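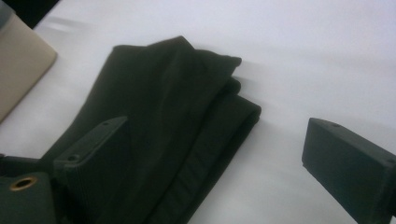
Support > Grippers and end tools > Tickets > Left finger stops short when closing

Hello all, and thank you for being so patient with me on the phone. I promised to write the whole thing up properly, so make yourselves a cup of tea. Our trouble is with the hand-held gripper on the folding job: the left finger stops short on the way in, and the right one carries on without it, so the cloth gets shoved sideways and the fold comes undone. It does this far more on dark, heavy things than on tea towels. With the jaws wide open like that, the left finger over the folded cloth and the right one out over bare table, all looks well, and the bother only begins when you squeeze. You can see the fine ridges down the side of the left finger too, and I'll come back to those, because Miyuki has a theory.

What we tried first, in the order we tried it:

Re-homed the jaws with nothing between them. Both fingers met nicely in the middle, 25 times running, which was very cheering and told us very little.

Closed on a tea towel. One short stop in 25.

Closed on the trousers, folded thick. Stopped short on the third go and then most goes after that. Fault code 28 came up on the Rastell box each time, and the manual only says "travel not completed" (thank you, manual).

Swapped the cable for the spare. No change at all, and I put the old one back.

Please note one safety matter. On Friday the finger let go by itself while Rocío was clearing the cloth by hand, and it nipped her thumb. She is quite all right, bless her, a red mark and some strong words, but we now pull the plug before anyone reaches in, and I'd ask you to do the same at your end.

Reply from Miyuki Noguchi
Hello Lina, and poor Rocío! I still think the printed ridges are catching on the weave. Could you run a strip of smooth tape down the inner side of the left finger and try the trousers again? Do also tell me the cycle count.

Reply from Lina Khoury
Taped it this morning, Sunday, May 24, 2020, as I was in anyway. Count stands at 2,611. Rather better, I must say, with four short stops in 25, but it still isn't right. I took the finger off afterwards and the slide behind it feels gritty on the left and like butter on the right.

Reply from Miyuki Noguchi
Then I was only partly right, and it's the slide. I'm posting a new one with fresh screws. Leave the tape on for now, keep to thin cloths, and keep the plug rule, please.

Status: waiting for part

2 people found this helpful | 5 comments | Share

Contact Gorura Support | © Gorura | Back to top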